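Predora Bale Log
README for the round baler data set, version 2

Welcome, and thanks for having a look! Predora is an open log of round bales made on the Rothe farm and its neighbors near Fledow. Every bale gets one row: when it was started, how long it took to fill the chamber, how it was wrapped or tied, what it weighed, and how damp the hay was. We love this stuff, and we hope it helps anyone who is setting up a baler, writing monitor software, or just curious why one field packs so much better than the next.

What's in it
Rows come from three balers working across 19 fields over two seasons. All three are Trundach fixed-chamber machines. Two use net wrap only. The third can do net or twine, and it is the one to look at if you care about tying (we do, a lot!).

Files
bales.csv: one row per bale
fields.csv: field size, crop mix, slope class, cutting number
wraps.csv: material and settings for each net or twine job
notes.txt: the operators' own remarks, spelling left alone 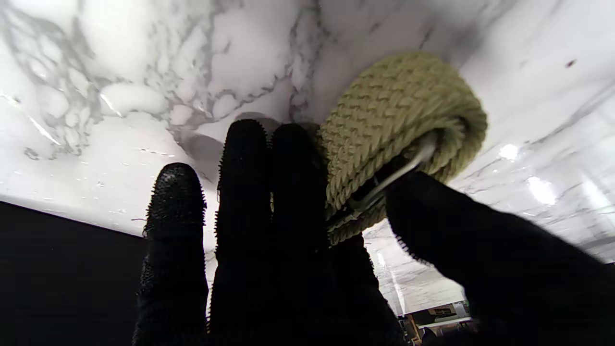
Twine jobs are the most fun part of wraps.csv, and the most work to fill in. Each one has the material, the spacing between wraps, the end overlap, and the tension setting on the tying arm. Material is either sisal or poly, and both are twisted. Braided rope like the olive-green coil in the picture has no code in our list, so if you are adding your own rows and you tie with something braided, put "other" and tell us what it is in notes.txt. Please don't pick the closest match! Knots and twine wear are mentioned in the notes but have no columns yet.

Columns that need a little explaining
fill_time is in seconds and starts when the pickup first feeds hay into an empty chamber. It stops at the full-bale signal. Turning at the end of a windrow is included, which makes short fields look slow.
moisture is a percent, read by the sensor on the chamber wall. On net-only machines it is the average of the last 30 readings before wrapping. On the third machine it is a single reading.
weight is in pounds, taken on the loader scale. A blank means the bale was never weighed. A zero is a mistake, so please report it.
wrap_turns is for net only and is blank for twine.
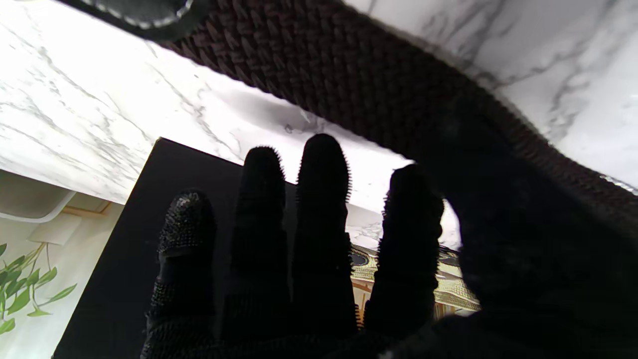
Dates are local, and times use the 24-hour clock. If a bale was started before midnight and finished after, it keeps the date it was started.

Known problems
The second baler lost its moisture sensor for part of September. Those rows are flagged "m" and the moisture column is left empty. We thought about filling the gap from the neighboring machine and decided against it, as the two were hardly ever in the same field.
Slope class was judged by eye.
Some early rows have the old field names. The lookup table at the bottom of fields.csv sorts them out.
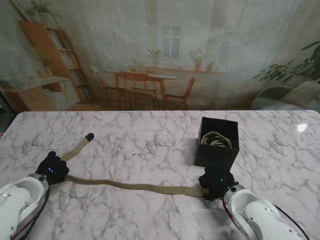
Very wet bales are rare in this log, and so is straw. We would be thrilled to have more of both! If you run a variable-chamber baler, your fill times won't line up with ours, so please send them as a separate file with the same headings.

Using and sharing
Copy it, chart it, build on it, hand it to a class. Just name Predora as the source and keep the version number with it.

Last updated: Jun 30, 2022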